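Room Inspection Checklist – Guest House, Upper Floor
Form last revised in May. Round completed October 2023.

Go through each item in order and mark it OK, FIX or N/A. Comments go on the line under the item. One form per room.

1. Door closes and latches without being pushed.
OK

2. Smoke alarm tested with the button.
OK
Comment: Battery changed at the last round. Next change is with the rest of the floor.

3. Window opens fully and locks again.
FIX
Comment: Handle turns but the lock is stiff. Reported to Astby, job not yet booked.

4. Walkway between bed and door at least 50 inches, no cords across it.
OK

5. Bedside lamp: cord, plug and shade.
OK
Comment: Shade sits well clear of the bulb.

6. Power strip not covered by bedding or clothing.
FIX
Comment: Strip was behind the Nimri headboard with the blanket hanging over it. Moved to the wall side. Check again next round.

7. Heater has clear space on all sides.
N/A
Comment: Heater is in storage until the cold weather.

8. Food in bedrooms. Sealed packages only. Nothing open, nothing left on bedding overnight.
FIX
Comment: Snacks and candy on the bed, on the white sheet with the black dashes and crosses. All of it is in packaging, so the first part is met. It still has to go in the lidded bin on the shelf before night. 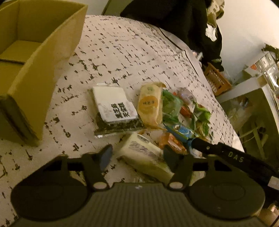 Tradum House – Rooms and Safety Team

Notes on item 8, for whoever does the next round:

The flat package on the left has a label in Chinese characters. The contents look like seaweed, but we don't go by looks. Get someone who reads the label to check it for allergens and write the result on the bin card. Same for the pastry in the beige wrapper with the orange label. Until that is done, both go on the "not checked" side of the bin.

The candies in green wrappers are small. They are fine for adults but should not be left where young children sleep – this room takes families. Put them in a closed container on the high shelf.

Empty wrappers go in the trash with the lid. We had ants in two rooms last summer and both had food in the beds.

9. Bedding free of stains, crumbs and tears.
OK
Comment: Shake the sheet out once the snacks have been moved.

10. Mattress and slats. Lift one corner and look.
OK
Comment: Wamar frame, bolts tight.

11. Trash can emptied, lid in place.
OK

12. Exit map on the back of the door, readable.
FIX
Comment: Faded. New print needed.

Open items: 3, 6, 8, 12. Leave the form in the tray by the linen closet.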